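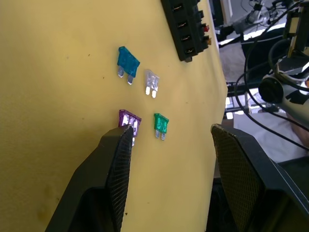 Blade fuses on the yellow tabletop.

February, and the appraisal finally came back on the Uvulwood house. I had been checking my mail since before breakfast like a kid waiting on a birthday card, and of course it arrived while I was in the shower. $279,000! I read it twice, dripping on the bath mat, and then I called Yesenia Guzmán at the bank, who was very sweet about my not saying hello first.

It's less than we hoped. Duván had a number in his head that began with a three, and I suppose I'd let it move into my head too. The appraiser, a Mr. Lenihan, was only in the house for some 18 minutes (I was making coffee and he never got to drink it), and he used the place on the corner as one of his comparables, the one with the sagging porch. I'd like to have a word with him about that porch.

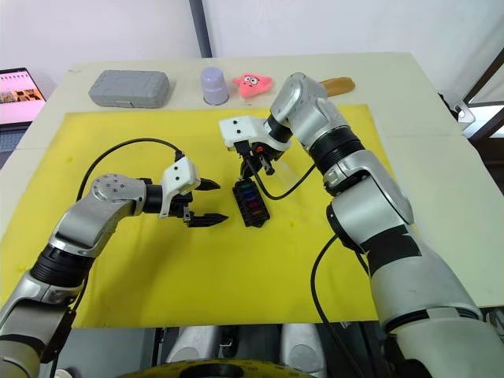 Sheyla Cuadros

Anyway, Yesenia says the loan can still go ahead, only we'd have to bring a little more to the table or ask the seller to come down. Hernán Urrego, our agent, wants to ask the seller. He thinks she's tired of paying the taxes on an empty house and will meet us partway — he has been right so far, so I told him to go ahead and write it up this afternoon.

Duván and I went over the monthly payment again after supper. If she doesn't budge, it goes up by $106 with the mortgage insurance, and that's real money to us, but it's also a kitchen with a window over the sink and a yard for the dog. We talked and talked and let the tea get cold.

No word from Hernán yet. I'm leaving my phone on the nightstand tonight with the ringer up.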